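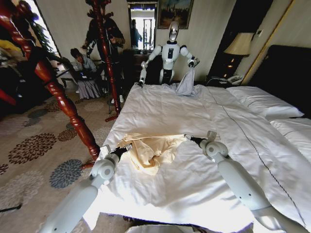

Staying in old motels and guest houses: tips I still use, and some I don't

Every list of tips for historic places tells you to ask for the original rooms. I'm not convinced. At the old motor court in Grenport the original rooms face the road, and the plaque by the door does nothing for the traffic. Ask which rooms are at the back, then ask what was changed when the place was done up. If the answer is "everything", you are paying extra for a sign.

Smells. A bowl of bicarbonate is supposed to clear a musty wardrobe overnight. I have tried it in Godesside and in Jisham and noticed no difference. Leave the doors open and hang your coat on the back of a chair.

Creased shirts. Hanging them in a steamy bathroom works a little on thin cotton and hardly at all on linen. Shake the shirt hard, smooth the collar by hand and put it on.

Old windows. Don't force a painted sash. Run a blunt table knife along the join if it's your own house, and ring the desk if it isn't.

Souvenir postcards and matchbooks. Chae-won Song keeps hers between sheets of plain paper in a shoebox, and they look better than the ones I put in a plastic album. Keep them out of the loft. Sellers will tell you a motel matchbook is worth 80 pounds, but I have yet to meet a buyer who agreed.

Earplugs: take two pairs.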